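Tips > Home Library > Caring for Old Books

Old medical and reference books turn up at every library sale, and they clean up beautifully with a bit of patience! Start with a soft brush, working from the spine outward.
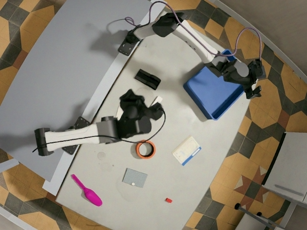
Can I wipe a cloth cover with water?
Keep water off it. Use a dry sponge and light strokes, and test the back cover first.

For musty pages, stand the book open in a lidded tub with bicarb in a dish — four days usually does it.
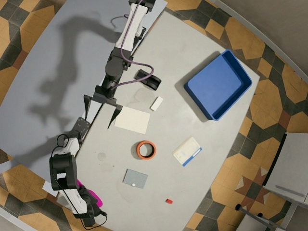
Change the bicarb if the smell hangs on, then give it another go. I've rescued some 30 books this way and still get a thrill every time.

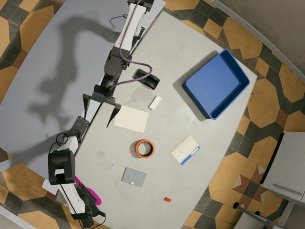
Loose labels and old catalogue cards can go in a paper envelope in the same colour as the shelf boxes. Never use sticky tape!
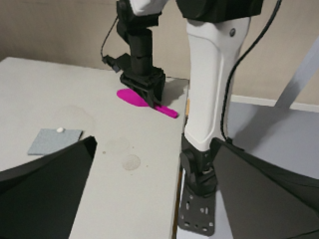 Bright magenta piece with a rounded handle, on the white tabletop.

Recent tips
Mending a torn dust jacket
Shelving heavy atlases
Keeping silverfish out of the bookcase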